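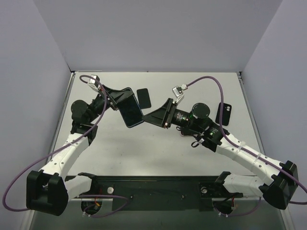 Ticket 1468: Gratero coupon code rejected at checkout, wort chiller category. Reported by a customer ordering an immersion chiller from the Clavimberg homebrew store. The code applies in a desktop browser but returns "not valid for items in cart" on a phone. Reproduced on a plain black smartphone with rounded corners, the same general shape as the one held up over the white tabletop, and again on an older tablet. Cart contents were identical in all tests.

Steps tried:
- Cleared browser cache and cookies. No change.
- Typed the code by hand instead of pasting. No change.
- Removed the sale-priced fermenter lid from the cart. No change.
- Switched the phone to the desktop version of the site. Code accepted.

Finding: the mobile cart sends the old category number, 1356. The promotion is tied to 1588, which replaced it when Clavimberg merged plate and immersion chillers into one category. Desktop pages were rebuilt after the merge. Mobile pages were still served from the Fedoruk cache.

Fix: purged the mobile cache and added 1356 to the promotion as an alias. Retested with two carts, one with a copper chiller and one with a stainless chiller plus hose clamps. Discount applied to both. The clamps were correctly excluded.

Open item: Warkis feed still lists the code under the old category name. Feed owner notified. Affected orders can be adjusted by hand if the customer supplies the order number.

Status: resolved, monitoring.

Last updated: 27 June 2020
2 comments | Share
Contact Gratero Support | Back to top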